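Nudov Over-Ear Headphones by Trodwood

In stock, ships from our Ballarat warehouse
Colours: charcoal, oatmeal, bottle green

If you've ever pulled off a pair of headphones halfway through a long train trip because your ears were aching, we think you'll be rather fond of the Nudov. Krešimir Georgiou spent the better part of two winters fussing over the cushions (he has an unusually large head, he'd want me to mention, and very firm opinions about clamping force), and the pair we now sell is the softest we've ever made. They sit lightly, they fold flat, and they don't leave you with that flattened hairdo when you get to the office!
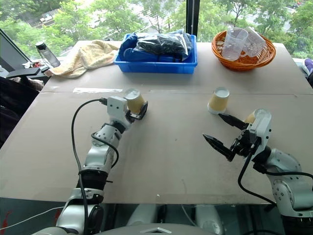
The battery gives you 37 hours of listening on a full charge, or 34 if you like to leave the noise cancelling switched on the whole time, as I do. When you run low, plug in the USB-C cable and keep listening while it charges. There's a proper headphone socket as well, for aeroplanes and for those of us who still have a stereo in the lounge room.

Sound is a matter of taste, of course, but ours leans to the warm side, with a full bottom end and voices that come through clearly. Guilan Tang, who looks after our customer letters, uses hers mainly for audiobooks and cricket.

In the box
Nudov headphones
Soft carry pouch
USB-C charging cable
Audio cable with 3.5 mm plug

Weight: 234 g
Bluetooth: pairs with 2 devices at once
Warranty: 4 years, parts and labour

Spare cushions are sold separately and clip on without tools. If yours are a different colour from the ones listed, drop us a line and we'll have a rummage out the back.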